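Can the Machines Do the Chores Yet?
Speaker notes, Prenenlow Home and Workshop Fair
Saturday, September 28, 2024

(Wait for the doors to close. Say hello, thank them for giving up a perfectly good Saturday morning. Check that the back row can hear.)

Good morning, and thank you all for coming in out of the sunshine! The organizers asked me for a yes or a no, and then gave me a whole slot to say it in, which was a mistake on their part, as anyone who has sat next to me at dinner will tell you. So the short answer is "some of them, on a good day, if you help," and those of you who only wanted the short answer may go and get coffee with my blessing.

Start with what we already have. Ask for hands up: who owns a dishwasher? Who owns a washing machine? Who thinks of either one as a robot? (Expect laughter, few hands.) My grandmother would have called both of them robots, and she would have been thrilled. They do a hard job, they do it without watching, and we stopped calling them clever the moment they worked. I think about this a lot. The washing machine gets away with being blind and handless by making us do the fiddly part. We sort, we load, we check the pockets, we pull the wet sleeve out of the door. Then afterward we fold. All the machine has to do is spin a drum full of water, and we've built our whole laundry day around letting it.

The shop floor is the same story with bigger motors. I spent most of last November at Pralter, where they pack hinges and drawer runners, and they have a lovely fast arm that drops bags into cartons all day long. It is a joy to watch. But the bags arrive on a belt, all facing one way, all the same distance apart, and it takes two people upstream to make sure of it. When a bag arrives folded over on itself, a person flips it flat. When the carton flaps spring up, a person tucks them down. I asked the shift lead which job she would hand over first if she could, and she said sweeping under the line, because of the bits of string. I have been thinking about string ever since.

(Pause here. Drink some water. Don't rush the next part, it always goes too fast.)

So now to the house. A house doesn't have a belt. Things in a house get put down where somebody was standing when they stopped needing them, and it all moves again by supper. A chore, when you really look at it, is mostly a long string of small decisions that we don't notice ourselves making. Does this go back, or does it stay out? Is it clean enough? Am I allowed to throw this away? You could build the finest hand in the world and it would still have to know that the scrap of paper on the fridge is the plumber's number.

At Andari, where I help out on the testing side, we keep a list of household jobs, 84 of them at the moment, and we grade them by how much help a machine needs to get to the end. The list makes for humbling reading. Vacuuming an open floor is easy. Vacuuming with a phone charger lying on the floor, well, some of you have had to cut a charger out of a brush roller with kitchen scissors, I can see it in your faces. Carrying a cup across a room is fine. Putting it in a crowded cupboard, behind the other cups, without a chip, is still an adventure.

(If they look sleepy, tell the story of the colander. If they are lively, skip it.)

People are often surprised by which jobs sit near the bottom of the list. They expect cooking, and cooking is down there all right, but so is tidying a bathroom. Think how little that asks of a person! You do it with your mouth full of mint. Put the toothpaste away, wipe the counter, stand the toothbrush up, rinse the basin. A tube of toothpaste is soft, it lies flat, and it changes shape every single day of its life. A brush leaning in a mug is a thin stick in a narrow opening. There's a mirror, and a mirror is a dreadful thing to put in front of a camera, which may well decide there is a second room back there. And then something delicate usually lives by the faucet, exactly where the cloth wants to go.
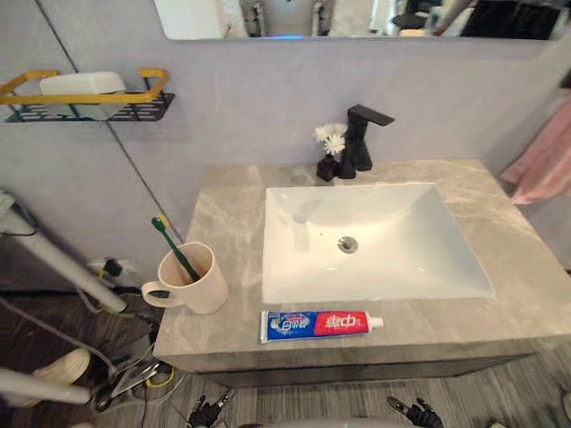 We tend to judge these things by whether the hand can pick the object up, and I would gently ask you to watch for what comes after. Where does it put it? Does it know when to stop? I have seen a counter wiped beautifully for much longer than a counter needs wiping. I have also seen a machine do a careful job of moving one bottle from the left to the right, and then, finding a bottle on the right, move it back.

Then there is the matter of time. One run of our basin routine took 428 seconds, and I stood there the whole while with my hands behind my back so that I wouldn't help. I can do it in almost 5 minutes less than that. Still, if it happened while I was out walking the dog, would I mind? I don't believe I would. Slow is fine when you aren't in the room. What I can't put up with is slow and needing me to stand there.

Two questions I know are coming, so get to them before the break.

Should you wait to buy something? If your floors are mostly clear and you hate vacuuming, go ahead and get a vacuum. For anything with fingers on it, I would keep my money in my pocket and come back to see us another year.

Will it take the jobs at places like Pralter? I can only tell you what I saw, and what I saw was people doing all the parts that go wrong. I would like them to be paid as though that were the skilled part.

(Open the floor. Repeat each question into the microphone. The Shih table by the side door has the handout with the full chore list, and they need the clipboard back.)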